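About Jadwood

Small baking school, two ovens, one long table. We started in a borrowed church kitchen with a pie class and a box of mismatched tins, then moved to Buston when the waiting list got silly.

What we teach: pies, rolls, layer cakes, plain sandwich bread. Holiday desserts in December, books up fast so write early. Beginners fine. Kids 3 and up on family mornings, with a grown-up please.

Classes run 2 hours, up to 60 bakers a month. Flour comes from Zusby, stone ground, we sell it by the bag too. Aprons provided, bring a box for leftovers. You will have leftovers.

No certificates, no exams. Just butter and practise. Allergies, tell us when you book, not at the door.

Find us at 346 Mill Road, side entrence, ring twice. Page updated 4 April 2025, new class list coming soon.

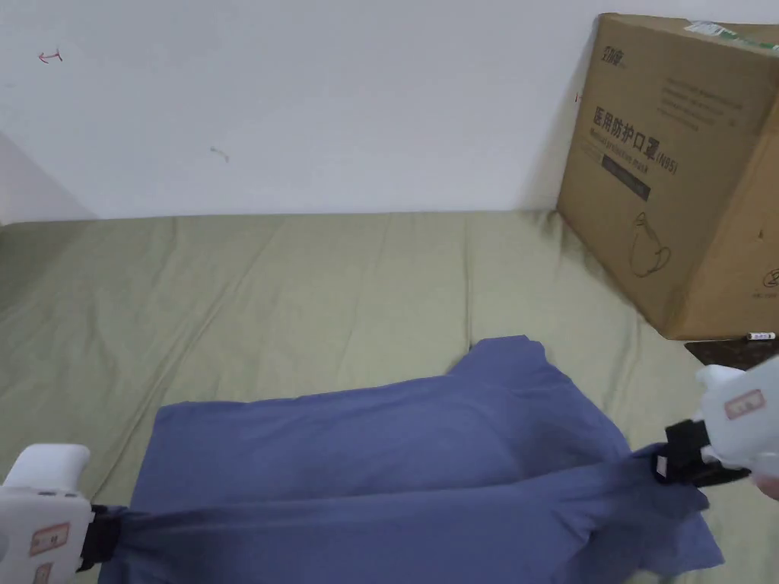
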